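### 4.2 The open day at Moltville

We had shown the Zorska simulator to colleagues many times before, but always to people who already knew what a joint limit was, and so the August open day at Moltville felt like quite a different kind of test. Families, retired machinists, a school group and a good many people who had simply followed the signs from the parking lot came through the room over the course of the afternoon, and we wanted all of them to be able to look at a screen and talk to us about what the arm ought to do next. For that we chose the plainest workspace we had, the one we call Cleleck, shown in Figure 3.
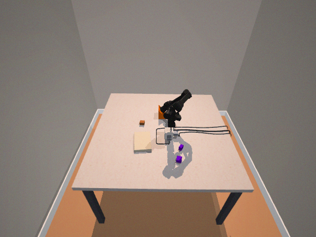 *Figure 3. The simulated Cleleck workspace, with the arm, the cream pad and the small brown and purple cubes on the tabletop.*

Visitors were invited to give the arm an instruction in their own words, typed or spoken, and one of us sat beside them to help if they got stuck (most wanted to chat first, and we were very glad to!). We logged 1,021 instructions by closing time. The great majority named an object by its color, and the pad was by far the favorite destination, although visitors called it a tile, a mat, a slice of cheese and, in one memorable case, a landing strip.

The two purple cubes gave us the most to think about. Someone who says "the purple one" has left the choice open, and we had expected people to be annoyed when the system asked which they meant. They were remarkably patient with it, and quite a few went back and tried again with "the near one" or "the one in front."

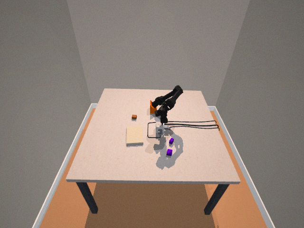
Words like these depend on where the speaker imagines standing, of course, and our visitors did not agree among themselves. Some spoke as though they were seated at the front edge of the table, while others took the arm's side of things and counted "near" from its base. We had borrowed the Hyvönen phrasing rules for this part of the system, and they assume the first reading throughout. After the open day we went through the logs by hand and set aside 14 phrasings that the rules could not settle, 4 of which came from children in the school group. These are treated separately in Section 5, along with the follow-up question we now ask when the two readings lead to different cubes.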